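Ruleren: Notes on a Second Recording

Sun 3 November

The second full-length recording by Ruleren has been in regular rotation at my desk for most of a month, and I am now in a position to set down a considered view of it. Readers of this blog will recall that I was unconvinced by the band's first effort, which suffered from a thin drum sound and a singer placed too far back in the mix. Those faults have been corrected.

The album is titled Otia and runs to 10 tracks. It was issued in May by Dritard, a small label whose catalogue leans heavily toward slow, guitar-led music with long instrumental passages. The opening piece begins with organ alone and holds a single chord for longer than most listeners will expect. 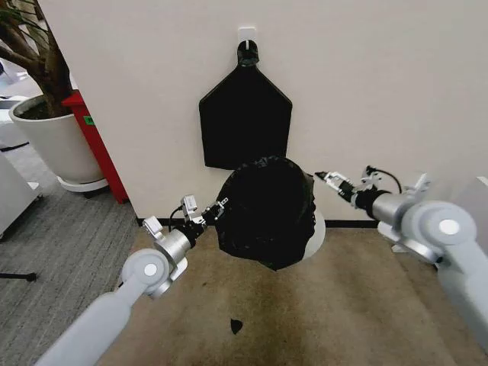
When the guitars arrive they are tuned low and recorded dry, with very little echo. The effect is closer to a rehearsal than to a polished studio product, and it suits the material. The bass is given the melody in the second and fourth tracks, an arrangement I would like to hear more often in this style of music.

The middle of the record is less even. Track five repeats its main figure well past the point of interest, and the spoken section that follows it adds little. Listeners who favour the shorter songs may wish to move directly to the seventh, a fast piece in an odd metre with the best vocal performance of the set.

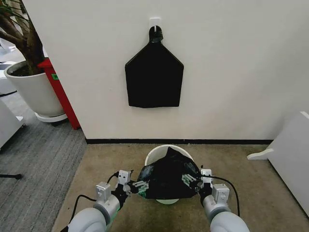
Is the vinyl edition worth the additional cost?

For most listeners the digital edition is sufficient, as both carry the same running order and the same master. The vinyl does include a printed lyric sheet, and the colour of the sleeve is considerably richer in print.

The closing track, "Sveinbjörnsson", is the longest and the most ambitious. It moves through three distinct sections, the last of them almost entirely for cymbals and feedback. I have listened to it on headphones and on loudspeakers and recommend the latter. The low notes lose a good deal of their weight on headphones.

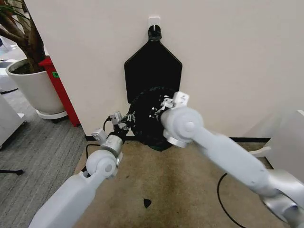 Heavy Music Listening Club, Reviews Section

Members have asked how this recording should be filed in the club's lending collection. It has been entered under doom and psychedelic, shelf number 208, and may be borrowed for 6 days at a time. Vinyl copies should be returned in the inner sleeve provided. The previous album remains available under the same heading.

With respect to the lyrics, I have less to report. They concern the sea, old age and a house that the narrator does not wish to sell.
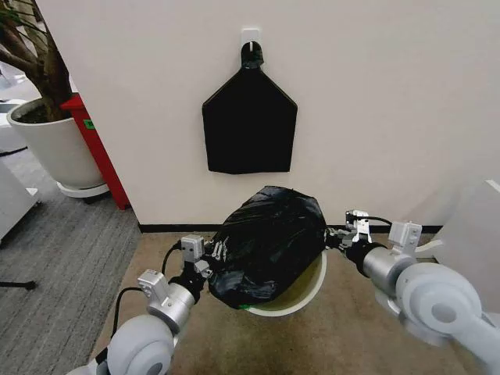
The words are clear throughout, and the singer has learned to leave space between lines. There is a harmony part in the ninth track that I did not notice until the fifth or sixth hearing, and it has since become my favourite moment on the album.

My rating, on the usual scale, is four out of five. A review of the label's other spring release will follow once I have been able to hear the complete recording.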